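Floltard

Release notes and data card for the Floltard lending records, version 3

Summary

Floltard is a set of cleaned loan records from the Zornen print library, which lends framed prints and photographs to households in the Jernden district. Each row describes one loan of one framed item. The records were typed from paper slips and later merged with an export from the library's catalog software, Okoth. The data is meant for people who study small lending collections: how long items stay out, which sizes go out most, and how catalog terms drift when several people write them.

Maintainer: Poppy Dunmore. Corrections go to the maintainer by email. Please include the loan_id and the field name, and quote the value you think is wrong.

Contents

loans.csv — one row per loan
items.csv — one row per framed item
terms.csv — subject terms, with old spellings mapped to current ones
CHANGES.txt — changes by version
checks/ — scripts that rebuild the summary tables

All files are UTF-8 with Unix line endings. Fields are separated by commas and quoted only where needed. Empty means unknown. Zero is never used for unknown.

Fields in loans.csv

loan_id: integer, unique, not reused after a deletion.
item_id: matches items.csv.
month_out: month name only. The day was on the slips but was dropped before release.
weeks_out: whole weeks, rounded up. A loan returned on the first day has the value 1.
renewed: yes, no, or empty. Slips from before the Okoth export have no renewal box, so most of those rows are empty.
source: slip or export. Where both existed, the slip was used and the value is slip.

Fields in items.csv

item_id: letter and number, as written on the label on the back of the item.
kind: print, photograph, drawing, or other.
frame_color: black, white, natural, gold, or other. Taken from the front face of the frame only.
mat: yes or no. A wide printed margin on the sheet does not count as a mat.
orientation: portrait or landscape, by the outer edge of the frame.
subject: one or more terms from terms.csv, separated by semicolons.
glazing: glass, acrylic, none, or empty.

Subject terms

Terms describe what a borrower would ask for at the desk. The first cataloger used long phrases ("stag, head and neck"), the second used single words, and version 2 kept both. Version 3 maps everything to the short form. Animal subjects take the animal name. Plant subjects take the part shown, so a bare winter tree is filed under branches and a full one under trees. Abstract work takes the term shapes when the cataloger could not settle on anything narrower.

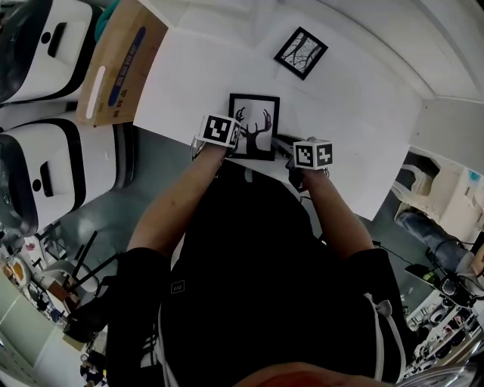
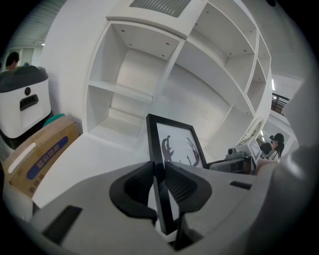 Where two terms fit equally well, both are kept, in alphabetical order. The order carries no weight and should not be read as a ranking. Terms used on a single item were left in place. Merging them upward would have hidden some real differences, mostly among the bird prints.

Known problems

The July rows are thin. One box of slips got damp in storage, and entries that could not be read with confidence were left out. Do not use month_out for seasonal work without dropping July first.

The value 100 in weeks_out is a cap set by Okoth, so it stands for any loan of that length or longer. Slip rows have no cap. If you pool the two sources, apply the same cap to both or report them separately.

Item labels were redone at one point and 8 items ended up with new numbers. The old numbers are listed at the end of items.csv with kind set to other and subject left empty. Join on item_id first, then drop these rows — doing it the other way around loses their early loans.

Glazing is unreliable for older items. Catalogers often wrote "glass" without checking, and acrylic is hard to tell by eye.

Running the checks

The scripts need Python and nothing outside the standard library. From the top folder:

python checks/join.py
python checks/summary.py

The first prints unmatched item numbers and should print none. The second writes summary.txt, which should match the copy supplied. Differences in line endings are harmless.

Privacy

No borrower names, addresses, or card numbers are included. The free-text notes on the slips were not transcribed. Repeat loans by the same household cannot be linked, by design, and requests for a linking key will be declined.

License and reuse

The tables may be reused with credit to Floltard and the version number. The artworks themselves are not covered. Rights in each one stay with the artist or estate.

Planned for the next version

Frame dimensions in inches, measured at the outer edge
A separate field for damage noted on return
Second pass on glazing, with the items in hand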